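November 2019
Posted by Norbert Nyitrai

Bromeo is the name of our arm at the Gandale workshop, and Bromeo's one ambition in life is to put a stick of memory into an old tower. It has 11 evenings of my life already. 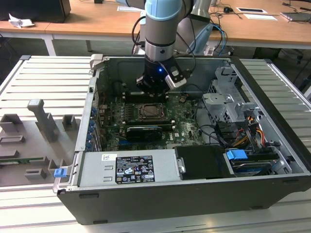 Gizella Somogyi reckons the whole job takes a person four seconds, and that the fixture should be printed again with looser slots before anyone touches the code. She has been right since October, so I've stopped asking.

The code is now 820 lines, most of them about going down slowly.
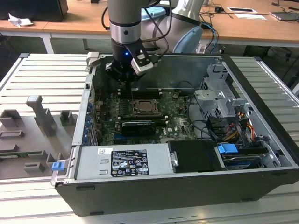 Calibration is the dull bit. I do it by eye, then by ruler, then by swearing. The power supply helps, being big and flat along the front of the case, and I line things up from the little barcode sticker beside its label — crude, but it stays put.

Comments

Katalin Pap: How slow is slowly?

Noémi Boros: 32 quid says Gizella wins.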